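Chapter 2
Towels and Other Pile Fabrics

In this chapter
How a looped fabric is made
Why towels resist a flat fold
Smoothing, folding and stacking
Storage in a small linen room

Key words: pile, loop, ground cloth, selvage, hem, nap, third fold

Chapter 1 dealt with flat goods: sheets, pillowcases and table linen. Those fabrics hold a crease where you put one. A towel does not, and a student who has learned to fold a sheet well will often turn out a poor stack of towels the first time.

The difference is in the cloth. A towel has a ground cloth, woven or knitted like any other, and a pile that stands up from it. In terry the pile is made of closed loops. In velour the loops on one side have been sheared. Shaggy towels and bath mats have longer loops, which lean in different directions and catch on one another when two layers meet. The longer the pile, the thicker the fold and the harder it is to see where the edge of the ground cloth lies.

At the Custthorpe guest house, where many of the cases in this book are set, the linen room handles almost 4000 towels in January, its slowest month. There are 11 shelves. When the house changed from a thin terry to the heavier Brimico bath towel, the same number of towels no longer fit, even though the length and width had not changed. The staff had been folding in quarters. They went over to a third fold, which gave a narrower stack, and the shelves closed up again. We return to this case in the review problems.

2.1 Before the first fold

Most folding faults begin before any folding is done. A towel taken from a basket comes out gathered. Some parts are doubled under, some are bunched, and the corners are seldom where you expect them. Folding it in that state locks the bunches inside.

Find one short hem first. Follow it with your fingers from corner to corner, then lay it straight along the edge nearest you. Work away from that hem with the flat of the hand, pushing the slack toward the far end. Do not pull from the middle. The loops snag, and the ground cloth stretches on one side only.
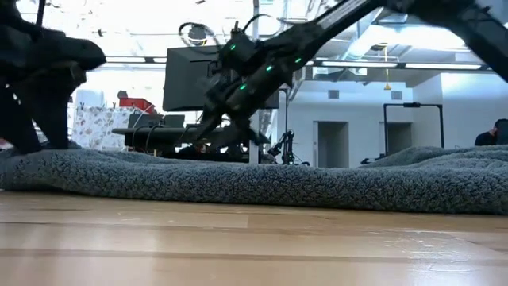 A low mound usually means that a layer is doubled under it. Pressing on the top will flatten the mound for a moment, and it will rise again when the hand is lifted. Raise the nearest edge instead, free the layer below, and lay the cloth back down. A shallow dip between two folds needs no treatment of its own. It goes away when the cloth on either side has been spread.

The surface matters too. On a smooth floor or table the whole towel tends to slide, so one hand must hold while the other smooths. On a padded table, such as the Flino table in Figure 2.3, the towel stays put but small wrinkles are harder to feel. Either surface will do if it is clean and longer than the towel.

2.2 The third fold

Lay the towel with its long sides running away from you. Bring the left side over by one third of the width, then bring the right side over to cover it.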